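常见问题:Skaturwood 共享厨房

更新于三月。没有列在下面的问题,请发邮件或在营业时间打前台电话。

一、预订与费用

怎么预订?
在网站上选日期和时段,付清定金后会收到确认邮件。没有收到邮件就是没有订上,请先看一下垃圾箱。

最少要订多久?
两小时。布置和收拾都算在时段之内,到点后下一组会进来,请留出时间洗碗。

定金是多少?
小厨房 900 元,大厨房 1,000 元。使用后没有损坏和欠费,五个工作日内原路退回。

可以改期吗?
开始前三天以上可以免费改一次。三天之内改期按取消处理,定金退一半。

一次可以来多少人?
大厨房上限 20 人,小孩也计入人数。小厨房适合六人以下。

二、到达与停车

入口在哪里?
从 Stangate 一侧的侧门进,按门铃后等前台开门。正门晚上七点以后上锁。

有停车位吗?
院内只有三个车位,先到先得。卸货可以在侧门外停十五分钟,之后请把车移到街对面的收费停车场。

坐轮椅能进吗?
可以。侧门有坡道,大厨房在一层。小厨房在二层,没有电梯,订之前请考虑这一点。

三、设备与食材

厨房里有什么?
两间都有烤箱、四眼灶、冰箱、锅具和基本餐具。料理机和压面机需要提前登记,不另收费。厨师机只在大厨房有。

可以带自己的刀吗?
可以,请用刀套或盒子装好,走的时候自己带走。落下的刀由前台保管两周。

食材要自己带吗?
要。盐、油、白醋和面粉由我们提供,其他的自备。也可以在 Alaoui 杂货店订好,请店里送到侧门,送货时间要落在您的预订时段内,前台不代收冷藏食品。

可以用明火或炭火吗?
室内只能用灶具。喷枪限大厨房使用,要打开排风。炭火和卡式炉一律不行。

冰箱里能过夜存放东西吗?
连续两天都有预订的可以,请写上名字和日期。其他情况每晚闭馆时清空。

四、课程

Poso 周五班教什么?
每次一个主题,三小时,由 Diarmuid Keane 授课,内容有腌渍、面包、冷饮和夏季甜点。主题提前两周公布,不能指定。

零基础可以报名吗?
可以。面包班要揉面,手腕有伤的话建议换一个主题。

孩子可以参加吗?
满八岁可以和家长一起上冷饮课,两人算两个名额。十四岁以上可以单独报名。

冷饮课要自己准备什么?
带围裙和一个能盖紧的瓶子。柠檬、糖和薄荷由我们准备。柠檬切圆片,竹砧板配黄色塑料刀。
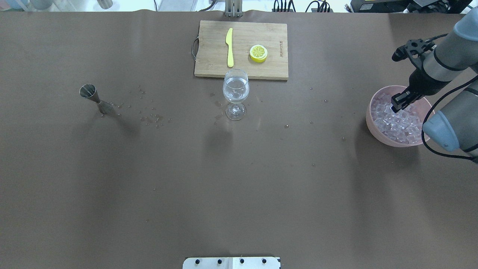
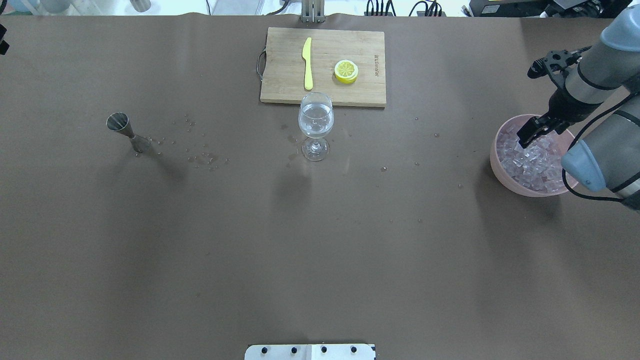
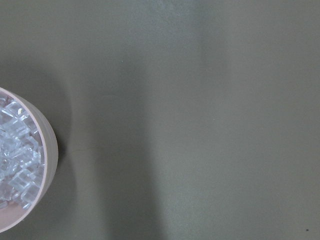 五、清洁与遗失

走之前要打扫到什么程度?
台面擦净,锅碗洗好放回原处,灶台上没有油。垃圾分类后放到侧门外的绿色桶里。地面由我们拖,地上如果洒了油或糖水请先擦掉。

弄坏了东西怎么办?
当天告诉前台。杯盘一般不收费,电器按维修单从定金里扣,维修单会发给您一份。

东西落在厨房了,怎么找?
写邮件说明日期和物品,附上预订编号,例如 3619。找到后保留一个月,需要寄送的话运费到付。

可以开发票吗?
可以。付款时填写抬头,使用结束后三个工作日内发到邮箱。抬头填错可以重开一次。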